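Oiling a small wooden box (and why I've gone mad for it)

I bought my first tin of plain linseed oil in August, meaning to do one box and put the rest away. The tin is nearly empty now! If you have a bare wood box sitting on a shelf, please give this a go. It takes an evening and a bit of patience between coats, and the grain comes up beautifully.

What you need

Linseed oil (mine is Miettinen, any furniture grade will do)
Sandpaper, 180 and 240 grit
Lint-free cotton rags, old T-shirts are perfect
A pair of thin gloves
Newspaper for the table

Getting the surface ready

Start with the 180 and sand along the grain, never across it. Go gently near the corners, as it's very easy to round them over and lose that lovely crisp line. Wipe off the dust, then go over everything again with the 240. You want it to feel like paper under your fingertips.

Now the step I skipped the first time: wipe the whole box with a barely damp cloth and let it dry for an hour. The fibres lift a little, and one light pass with the 240 takes them off for good.

Putting the oil on

Pour a small puddle on the rag, not on the wood. Rub it in with long strokes, one face at a time, and do the end grain last — it drinks far more than you expect. Wait 15 minutes, then wipe off everything that hasn't soaked in. Really wipe! Anything left on top goes sticky and stays sticky for days.

Three thin coats is my usual, with a full day between each. On pale woods you'll get a warm honey tone that deepens over the next few weeks.

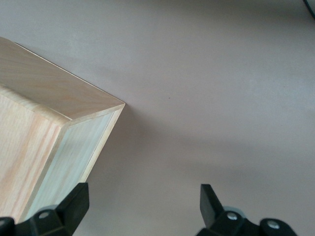
For the inside I leave the wood bare if the box is going to hold paper or fabric, as the oil smell hangs about in a closed space. A little wax is fine instead. I use the Prillitz one, rubbed on thinly and buffed after ten minutes.

One safety note, please don't skip it. Oily rags can heat up and catch fire on their own if they're bunched together. Lay them flat outdoors until they're stiff, well away from anything that burns, or soak them in water and seal them in a metal tin.

Next I'm trying the same thing on a bread board, with a food-safe oil this time.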